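Guides > Small Business > Sales Tax

How to amend a sales tax return

2 min read

If you find a mistake in a return you already filed, send an amended one before the tax office writes to you. Penalties are usually lower that way.

Pull up the original return and your sales records for the same period. Mark each line that changes. Leave the others as filed, even if they are zero.

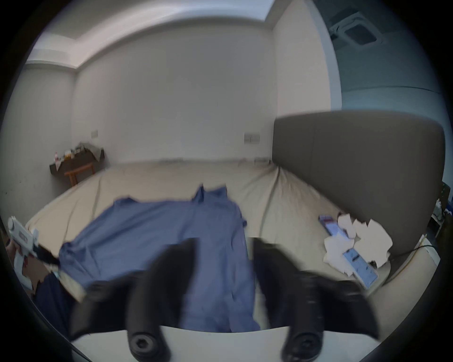 Next, log in to your state's tax portal, open the period and choose the option to amend. Enter the full corrected totals. A common error is to type in only the difference, so a return that was short by $62 ends up showing $62 in tax for the whole period.

If you owe more, pay when you submit. Interest runs until the payment posts. If you overpaid, pick a refund or a credit.

Save the confirmation page with your invoices.

Floor Goossens

Related
Keeping resale certificates on file
What to do if you miss a filing date
Closing a sales tax account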